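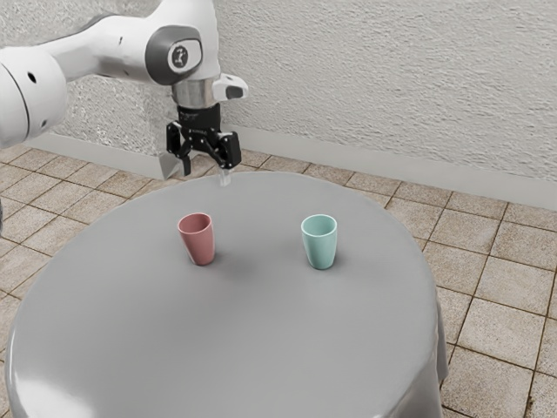
Para Irén Kelemen, a célula virtual só merece confiança quando a cena de copos corre duas vezes seguidas com os mesmos parâmetros, e foi por insistência dela que este capítulo passou a vir antes do das trajetórias. Ainda bem! Ajustar a garra primeiro poupa muito trabalho depois, e é uma das partes mais divertidas de toda a configuração.

## 4. Preparar a cena de empilhamento no Zerkoleck

Antes de começar, feche qualquer outra sessão do simulador e confirme que o perfil da garra de dois dedos está carregado. O perfil genérico abre a cena sem erros, mas as pontas dos dedos ficam sem colisão.

### 4.1 Repor a posição inicial

1. Abra a cena `copos_mesa` e escolha **Repor tudo**.
2. Leve o braço à posição de espera, com a garra virada para baixo e os dedos abertos.
3. Verifique se os copos estão de pé e afastados um do outro. Se algum tiver tombado, reponha só os objetos; o braço pode ficar onde está.
4. Deixe a física correr 2000 passos sem mandar nenhum comando. Os copos assentam na toalha e os valores de contacto estabilizam.
5. Grave o estado com o nome `inicio`.

> **Nota:** a toalha é um corpo rígido nesta versão. As pregas da borda são só visuais e não entram no cálculo de contacto.

### 4.2 Calibrar a aproximação 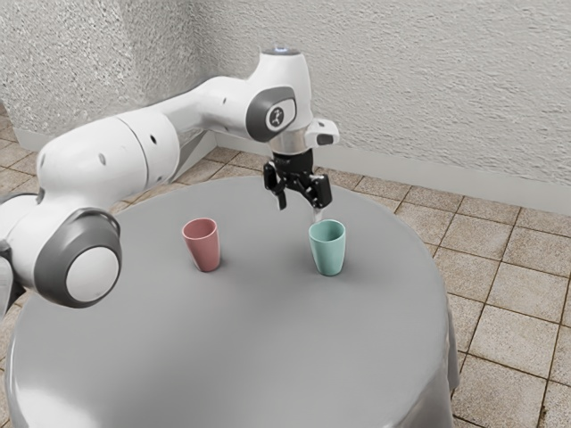

Vilmos Medve pergunta, na página de comentários da versão anterior, se não seria mais simples descer a garra logo na vertical do copo e dispensar o ponto intermédio. Com um copo só, funciona muito bem. Com dois, a garra aberta pode tocar no vizinho durante a rotação do punho, por isso mantemos o ponto intermédio em todas as receitas.

1. Selecione o copo a transportar na lista de objetos.
2. Defina o ponto intermédio 122 mm acima da borda do copo.
3. Rode o punho até que um dedo fique por dentro da borda e o outro por fora.
4. Desça em modo lento e pare assim que o indicador de proximidade mudar de cor.
5. Feche os dedos com a força mínima e aumente um nível de cada vez, até o copo deixar de escorregar no teste de elevação.

> **Cuidado:** não copie a força de fecho da simulação diretamente para um braço físico. O atrito do modelo é idealizado e o valor real tem de ser medido na bancada.

### 4.3 Encaixar um copo no outro

Chegamos ao encaixe, e vale a pena vê-lo em câmara lenta pelo menos uma vez! O alinhamento faz-se sempre pelo eixo vertical do copo de baixo, nunca pelo centro da garra, que fica desviado quando se pega pela borda. No encaixe do copo verde-água no cor-de-rosa, 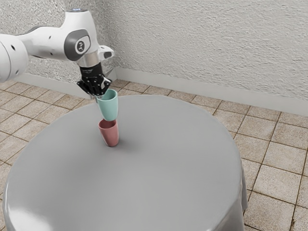
o parâmetro que decide quase tudo é o desvio lateral, e convém acertá-lo antes de mexer na velocidade. Comece em zero e corrija em passos pequenos, olhando de lado e de cima. Com os dedos fechados na borda do copo verde-água e o fundo dele já um pouco dentro da boca do cor-de-rosa, os dois devem partilhar o mesmo eixo vertical; é nessa altura que se lê o desvio no painel e se grava o ponto `encaixe`.

1. Desça a partir de `encaixe` em modo lento, com o limite de força ativo.
2. Se o limite disparar, suba, corrija o desvio e repita.
3. Abra os dedos apenas quando a velocidade do copo for nula.
4. Recue na vertical antes de rodar o punho.
5. Volte a `inicio` e execute a sequência completa mais uma vez, sem alterar nada.

> **Nota:** uma execução completa leva pouco mais de 228 passos de controlo com os valores de origem. Se a sua demorar muito mais, procure um modo lento que tenha ficado ativo no recuo.

Quando as 2 execuções passarem, exporte os pontos para o ficheiro da célula e siga para o capítulo 5, onde a mesma sequência ganha trajetórias suavizadas.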